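Threads > Shop floor > Faults and near misses

Print this thread | E-mail this thread

Grip release fault on the handheld grippers, written up as a thread because a few people asked what happened. 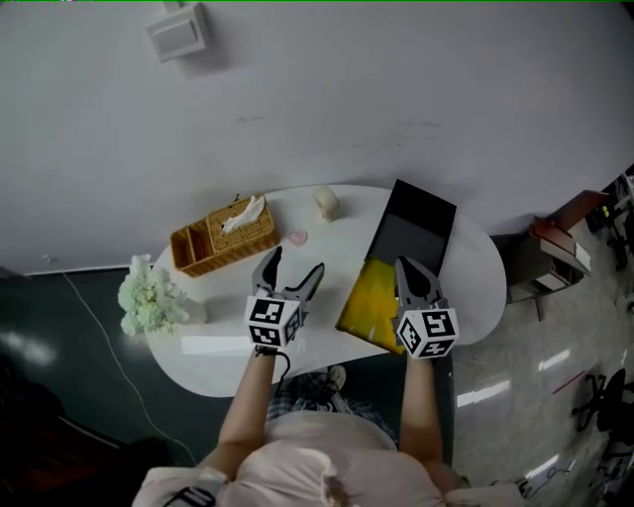 Short version: the left gripper stayed shut after I let go of the trigger. It did it twice on Sunday, both times in the afternoon, and both times my fingers were nowhere near the jaws. Nobody hurt, nothing broken.

Background for anyone new. We record people doing ordinary table jobs with a gripper in each hand, and the recordings get used to teach the arm at Stirnby. The marker cubes on the wrists tell the software where each hand is. If the jaws do something the person didn't ask for, the arm learns that too.

First time: I was moving a small item across the table and went to set it down. Trigger came all the way back out. Jaws stayed closed. I waited, gave the trigger another squeeze and they popped open. I put it down to me being tired and kept going. I should have stopped there.

Second time was a repeat of the first, except I was holding the lid of a case and had my weight behind it. When the jaws let go they let go all at once and the lid snapped down. My other hand was in a gripper too, so no pinch. With a bare hand in there it would have been a different afternoon.

I stopped recording, put both grippers in the tray and put red tape on the left one.

What I checked first was the cable, as everyone does. It runs in a loop off the wrist and catches on things. I flexed it along its whole length with the readout open and the signal didn't drop. Swapped it for the spare anyway. Fault was still there.

Next was the software. Toklow (our logging program, for those who only know it as "the green window") had the trigger position coming back to zero every time. It also had the jaw position staying at closed. So the logger was fine and was telling me the truth. I just hadn't been looking at it.

That left the mechanical side. I took the cover off and found the return spring had walked off its post and was sitting against the inside of the housing. It still pulled, only at an angle, and the linkage was binding near the fully closed end. Half closed, it worked perfectly. That's why it passed the morning check.

The morning check is open, close halfway, open. Whoever wrote it (me) was thinking about battery and signal. It never takes the jaws right to the end of travel, and the end of travel is where this fault lives.

The spring post has a small retaining clip. On the right gripper the clip is seated. On the left one it was missing, and I haven't found it. I've looked in the housing, the tray and the bottom of my bag. If you used the left unit in August and remember a tiny bit of metal falling out, please tell me. You're not in trouble.

Vestergaard supplied the springs and clips in the last parts order. I've sent them photos and the batch label and asked whether anyone else has lost a clip. No answer yet, so please don't go round saying it's a bad batch. It could just as easily have been put together wrong at our end.

On the data. Toklow lets you search for trigger open with jaws closed, so I ran that over everything from the left unit since the parts went in. It flagged 8 recordings. I've watched them all. Two are the ones I've described, and in the rest the jaws lag and then catch up. All of them are out of the training set until somebody at Stirnby says otherwise.

The ones in Nusa's colour-coded folder haven't been touched. That folder is right unit only.

Changes, starting now. The morning check goes to fully closed, held for a breath, then fully open, on both sides. If the jaws don't follow the trigger even once, the unit gets red tape and goes in the tray. No second try to see if it clears. I did the second try and it was the wrong call.

Also, no bare hands near the jaws while someone else is wearing the grippers. If something needs moving on the table, ask them to step back first. I know it slows things down.

The left gripper is off the floor until the new clip turns up. The right one is fine to use for single-hand jobs if you've done the longer check. Please write the check in the book, including when it passes.

Edit to answer the same question three times over: yes, the lid is fine. It closes and the hinge isn't bent.

Will add to this thread when Vestergaard write back.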